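Allotment and Kitchen Garden Society – Food and Nutrition Group
Minutes of the meeting held on 23rd September

Present: Bernadette Masson (chair), Rupert Lanz (minutes), nine members.
Apologies: two received and noted.

1. Minutes of the last meeting
Agreed, with one correction. Item 4 said that members "welcomed" the leaflet on fruit powders. Several members had not welcomed it. The word was changed to "received".

2. Matters arising
The kitchen scales are still missing. R. Lanz has asked twice in the newsletter and will not ask again.
The talk on bottling pears has been moved to May, when there will be no pears. The speaker says she can manage with jars from the year before.

3. Warkuvent fruit powder
Warkuvent has written again offering the group a bulk order of its powdered orange and berry mix. The letter says one scoop "gives you the goodness of a full bowl". B. Masson asked what size of bowl, and which goodness. The letter does not say. She had rung the number on the back of the tub and been read the same sentence.

R. Lanz had looked at the label and reported that fibre was not listed on the front, the back or the lid. In his view a fruit product that keeps quiet about fibre has probably lost most of it. One member said she had taken it every morning since May and felt brighter. Asked if she had changed anything else, she said she had also started going to bed earlier.

The minimum order is 30 tubs. There was no proposer.
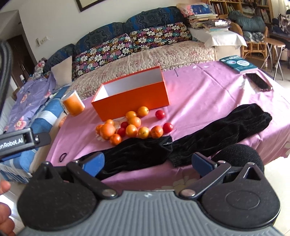
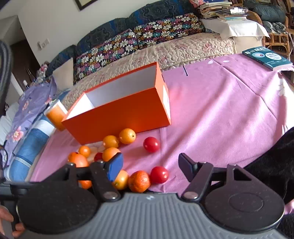 Oranges and an open box on a pink cloth.

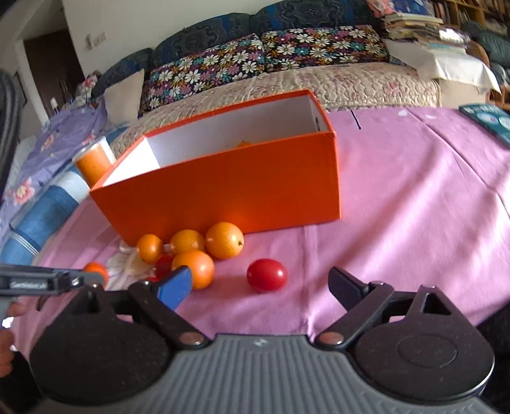
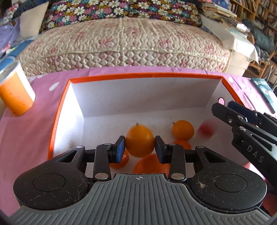
4. Members' survey on fruit and vegetables
The survey went to 800 households on the society's list and 584 forms came back. B. Masson thought this a good return but warned against reading much into it. People who enjoy filling in forms about vegetables are likely to be people who eat them.

361 of those replying said they ate five portions "on most days". R. Lanz pointed out that the form did not explain what a portion was, and that one reply had counted marmalade twice. There was a long discussion about potatoes. The usual advice is that they do not count towards the five, and two members disagreed strongly with the usual advice. The chair ruled that the group could not change it from here.

It was agreed that the results would go in the newsletter with the wording of the questions printed beside them, so that readers can judge for themselves. The headline "Members eat well" was turned down. "Survey results" was accepted.

5. Juicer for the kitchen
Two machines had been suggested, the Lumico and the Kolev. The Lumico brochure claims that slow pressing "keeps the enzymes alive". R. Lanz said that whatever state the enzymes went in, the stomach would deal with them as it deals with everything else. The Kolev brochure makes no such claim but the machine has eleven parts to wash.

B. Masson asked why the group wanted a juicer at all. Whole fruit fills people up, and juice goes down in a few seconds with the sugar and very little of the rest. The member who had brought the item said it was mainly for the apple glut, and that windfalls could not be handed round as they were. This was felt to be a fair point – the first of the evening, according to the chair.

Agreed: to borrow the hand press from the autumn fair for one afternoon and see who turns up to turn it.

6. Brirkura cooking sessions
Brirkura has offered a "seven-day citrus reset" course to be held in the hall. Members asked what was being reset. The outline mentions toxins four times without naming one. It also tells people to skip breakfast and drink hot lemon water instead, and one member with a history of tooth trouble had views on this.

The group would be glad to host a plain cooking course with oranges in it, if Brirkura can offer that. B. Masson will reply and attach our usual hire terms, including the part about the oven.

7. Any other business
The shared recipe folder has three versions of the lentil soup. The one with the coffee stain is correct.
A request for a sugar-free cake stall was deferred until someone has tasted the cake.
The tea fund is short again.

Actions
B. Masson: reply to Warkuvent (no) and Brirkura (see item 6).
R. Lanz: survey results to the newsletter; ask about the hand press.
All: look at home for the scales.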